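Making marmalade for the first time, how do I know when it's set?

Posted by quincetree_lane, 11/27/22

Hello everyone! I've been reading along on this site for ages and have finally worked up the nerve to post. My grandmother made marmalade every February, a great big steaming kitchenful of it, and she never wrote down a word. I'd love to do the same this winter, but I tried a small practice batch last week with plain navel oranges and ended up with four jars of very nice orange syrup. It tastes lovely on pancakes, but it runs right off toast. I boiled it until it looked thick and then got scared of burning it. I don't own a thermometer. Should I have kept going, or did I use the wrong fruit? And can I save what I've got?
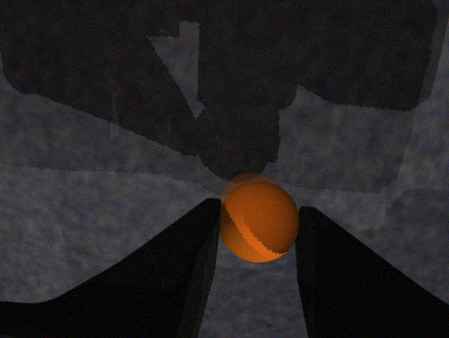 Filed under: Kitchen & Pantry > Preserving > Citrus
Viewed 1,406 times

brostine_kitchen

Oh, you poor thing, we have all had the syrup batch, and pancakes are a perfectly respectable place for it to end up! My guess is that you stopped a little early and that your fruit was a bit low on pectin. Navels are sweet and easy to eat, but most of the setting power in any orange is in the pith and seeds, and navels have hardly any seeds to give you. Next time squeeze in the juice of a couple of lemons, then tie the lemon seeds and any spare pith in a square of cheesecloth and let it simmer along with the peel. Give the bag a really good squeeze before you take it out — the cloudy, slippery stuff that comes out is what you're after.

For testing, put a few saucers in the freezer before you start. Once the sugar has dissolved and you've had a hard rolling boil going for a while, take the pot off the heat, drop a teaspoonful on a cold saucer, wait a minute and push it with your finger. If it wrinkles, you're done. If it slides, boil it another 7 minutes and try again. Do take the pot off while you test, or it will go right past the set while you're admiring your saucer (ask me how I know).

And yes, you can save it. Tip it all back in the pot with some lemon juice, boil it up, test as above, and use clean hot jars and new lids.

porchlight77

just buy pectin. follow the box

urrutia_hollow

Both of those will work, though I'd get a thermometer too, they don't cost much. You want 220 degrees F at sea level, and a little lower if you live up high like I do. One more thing about the peel: cook it until it squashes easily between your fingers before any sugar goes in, as it won't soften much afterward. Then let the finished marmalade sit ten minutes before you fill the jars, so the peel doesn't all float to the top. Good luck with the February batch, and do come back and tell us which oranges you used!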